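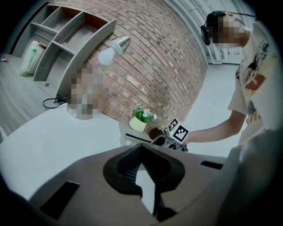 Marnie Oakhurst

Minutes, gripper upkeep meeting, Brelham room
2020-03-24

I took notes again, so blame me for the spelling. We started a bit late while everybody hunted for chairs, and then went straight to the Cassim pair, which is really all we talked about. Apologies came in from the purchasing desk. Last meeting's minutes were fine with everyone except that I'd written "left gripper" where I meant "right gripper" in the section on the squeaky trigger. Fixed now!

1. Where the pair stands

Both hand-held grippers are back in use. The log shows 857 recordings since the last full service, more than any of us guessed (I'd said half that). The trigger squeak is gone after a cleaning and a dab of dry lube. I asked whether we should write down which lube, and the answer was a very firm yes, so the tube now lives in the tool drawer with a label on it.

2. Finger pads

This took up most of the meeting. The ribbed black pads wear at the narrow end first, and dust packs down into the ribs where a quick wipe doesn't reach. We went back and forth on how often to change them. One side wanted to go by the calendar, the other wanted to go by how they look, and I was with the second group until somebody passed around an old pad that looked perfectly good and then folded over when I pinched it. So okay, calendar it is, plus a pinch check before each session.

Traltex can send replacements in packs of 13. We'll order one pack and see how long it lasts. Until the pack comes we clean the ribs with a soft brush and a barely damp cloth, no alcohol. I admit I was the one using alcohol.

Decided: change pads on both grippers together, never just one, so the grip feels the same in either hand.

3. The marker cube

The white cube on top has been coming back from sessions a hair twisted. You can't tell by looking at it from the front, but Worotell can, and it throws the pose warning at startup. We had 9 of those warnings this past stretch and every one cleared after the mount screws were snugged up. Two ideas on the table: thread locker on the screws, or a keyed plate under the cube so it physically can't turn. The plate got more love. I get to draw it up (I talked too much, my own fault), and we'll print one and try it on a single gripper first.

Please, please stop picking the thing up by the cube. Grab the handle. Skin oil on the printed faces makes them shiny under a lamp and then the squares wash out. If a face is scuffed, reprint the whole set of faces and redo the calibration, even if the other sides look nice.

4. The tabletop corner

We talked through the setup by the brick wall, with the white table, the desk lamp and the little side table with the potted plant on it. People like working there. The reach over to the side table is a good test of the grip after a pad change, so we're making it part of the routine: change pads, calibrate, then a few slow approaches toward the plant before anything counts as a real recording.

The lamp was the sticking point. Its bulb is bare, and I worried about glare on the white tabletop throwing off the tracking. Somebody offered a paper diffuser. We'll try it and compare warnings before and after. Also on the list for that corner: cables. Coil them, clip them, and if you're wearing the wired headphones, run the cord behind you so it can't catch on your gripper arm when you lean in.

5. Calibration steps, as agreed

I promised to type these up, so, in order: Gripper on the table, jaws open. Start Worotell and wait for the green light. Close the jaws all the way, open them all the way, and do that slowly until the width reading settles. Turn the gripper so each face of the cube gets its moment. Save. If the width reading at full close isn't zero, stop and look at the pads before you touch any settings. (We spent a whole afternoon in September changing settings when it was a crumb.)

The whole thing takes almost 13 minutes when you aren't rushing. Don't rush.

6. Anything else

There was a question about lens wipes. Yes, use them, they're in the drawer next to the lube. Somebody wants a second charger and I want one too, so that goes to purchasing with the Traltex order.

To do:
Pad order and charger request, purchasing desk
Keyed plate drawing, me
Paper diffuser for the lamp, recording crew
Calibration sheet printed and taped inside the drawer, me again
Pinch check added to the session log, recording crew

Next meeting is once the pads arrive. I'll send a note around.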